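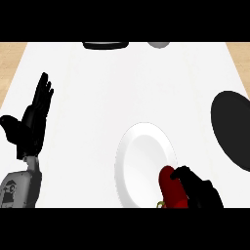
**"The bread must wait for you sometimes": a talk with Geetha Lobo**

2020-07-17

Geetha Lobo opens her bakery at six in the morning, but her day begins much earlier. When I came to meet her in Planavcombe she had already finished the first batch and was cleaning the bench with a metal scraper. She asked me to sit near the window and continued to work during most of our talk.

She learned the trade from her uncle, Narayanan Marar, who had a small shop with one oven and no sign over the door. "He did not teach with words," she says. "He gave me the dough and he went out to smoke. When he came back, he touched it and made a face. From the face I understood everything."

Before that she spent three years in an office, doing accounts for a company that sold roof tiles. She does not speak badly of it. The people were kind and the salary arrived on time. "But in the evening I could not remember what I had done in the day," she says. "Now I remember, my shoulders tell me."

The shop has 25 regular customers who order for the whole week, and the rest is people who pass by. The spring was difficult. For two months she sold only through the side window, and her helper, Karthikeyan Naidu, carried the orders by bicycle to older people on the hill. Some of them paid him in eggs. Geetha wrote the eggs in the account book, in their own column, and she shows me the page with some pride.

I asked her about sourdough, which everybody seems to bake at home this year. She laughed. Many people came to ask for a piece of her starter, and she gave it to all of them. The starter is called Raju, after a dog of the family that was always hungry. "Murali Varma took Raju home in January, before it was the fashion," she says. "He killed him in one week. He put him on the radiator!" She gave him another piece and the second one is still living.

Her advice to beginners is short. Use less yeast than the recipe says, and give more time. Buy a scale. Do not cut the loaf when it is hot, even if the family complains.

She would like to have a second oven, but the wall behind the shop belongs to the neighbor, Prakash Pillai, and the discussion with him is slow. "He wants to think," she says. "He has been thinking since last year. I bring him rye bread – he likes it with caraway – and he thinks some more."

At the end a woman came in for two rolls and stayed to talk about her knee. Geetha listened, wrapped the rolls in paper and put in a third one. Then she went back to the dough.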